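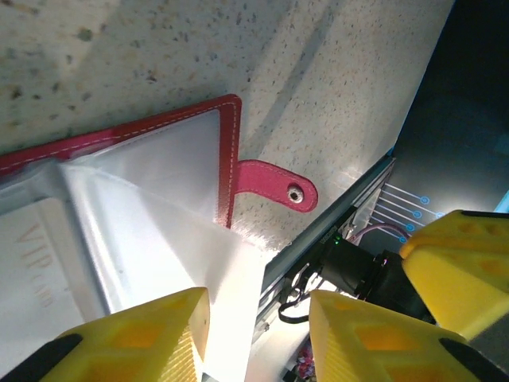 Home Help Forum > Bags, Wallets and Small Leather Goods

Sticky plastic window in a leather card holder: can it be saved?

Asked by marrowfat_pete, 2 answers, 724 views

Hello all! I've got a leather card holder with a translucent plastic sleeve inside and a tab sticking out of the side with a metal eyelet in it. It's from a leisure centre I used to belong to (Zandelent, if anyone remembers it) and I'm ridiculously fond of it. The leather is still lovely and the stitching is sound along the top. The plastic is another story. It has gone crinkly and my bus pass gets stuck halfway in, so every morning at the stop I'm tugging at it like a cracker.

I have three things I'd like to know. Can you flatten the creases out of that sort of plastic? What do you clean it with so cards slide in and out again? And is there anything I should put through the eyelet so I can clip it inside my bag? I tried a bit of string but it frayed.

I don't mind spending an evening on it. I'd love to get it going again before we go away in May.

Answer 1, by Giuliana Cusi

Oh, I love these little jobs! I've brought several back from the dead, including one I was sure was a goner.

Start with the cleaning. Take all the cards out and wipe the sleeve inside and out with a soft cloth wrung out in lukewarm water and a tiny drop of washing-up liquid. For the inside, wrap the cloth round a lolly stick or the handle of a teaspoon. Go over it again with plain water and leave it open to dry overnight. Keep the wet cloth off the leather, especially if it's a red or pink one, as some of those dyes run like mad. Please don't use nail varnish remover or white spirit. It turns the plastic cloudy and you can't get it back.

Creases next. Warmth and weight will shift the soft ones. Cut a piece of stiff card to the size of your bus pass, slide it into the sleeve, then fill a hot water bottle from the hot tap (not the kettle!) and lay it on top with a tea towel in between. Twenty minutes, then take the bottle off and put a heavy book on until it's stone cold. I did mine twice and the difference was brilliant. A really sharp fold will always leave a line, but the card will stop catching on it and you'll forget it's there.

If the sleeve has any printing or raised lettering, don't rub at it, just dab.

For the eyelet, a short loop of waxed cord is perfect. I use the Drorance stuff, 2 mm thick, which goes through a small eyelet doubled over. Melt the ends very slightly so they can't fray and you're away.

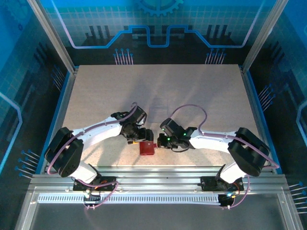
Can I use leather cream on the holder while the plastic sleeve is still in it?

Use it sparingly and only on the outside, with a strip of paper tucked between the leather and the plastic so that no cream gets on the sleeve. Put a little on a dry cloth first, work it along the border, and buff it off after ten minutes.

Answer 2, by towpath_lil

talc. tiny bit on a dry brush inside the sleeve, shake it out, cards slide in fine. done it for years

if the plastic has started to split just cut it out and put a new one in, Vidmar do them in packs and you can trim them with kitchen scissors

Comment from marrowfat_pete

Thank you both, this is wonderful! Hot water bottle is on it as I type. I'll try the talc afterwards if the bus pass still sticks. Lil, do the Vidmar ones come with a thumb notch or do you have to cut that yourself?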